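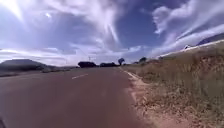
August, bike workshop notebook, 7:40 a.m. Started on the Nevska commuter before the kettle was even warm, as the rear wheel has been nagging at me all week. Re-tensioned the drive side, and the hop is down to 3 mm, better than I hoped for an old rim. I do keep thinking about where these wheels end up, though. A sandy shoulder scattered with small stones and dried-up plant bits will find a weak sidewall quickly, so I've fitted the thicker Kakumeo tire.

Melina asked for spoke tension readings, so for her: drive side averages 87 on our gauge, the other side 43. Please don't compare them with the Xenos gauge, it reads high!

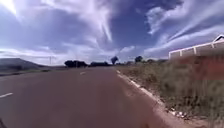 Open road, white line along the right.

Saddle next. Rehema's knees hurt on anything longer than a trip to the bakery, and I suspect she's simply sitting too low. Raised it a little — she'll grumble, she always does. 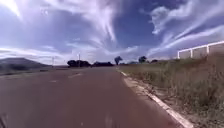
Pedals and cranks went back on with fresh grease. Anwara clipped a pedal on the last Nilbridge ride, and I'd like new riders to leave more room on the right wherever there's a pale curb like this one, with a grassy bank rising behind it. Left crank arm has a scuff, nothing worse.

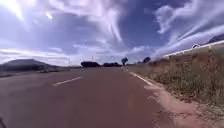

Bell and mirror are still to do. Themis wants the mirror on the left bar end, and I agree with him, as on a wide road with a dashed center line it's the left side you keep checking. Odometer reads 517. Chain next time.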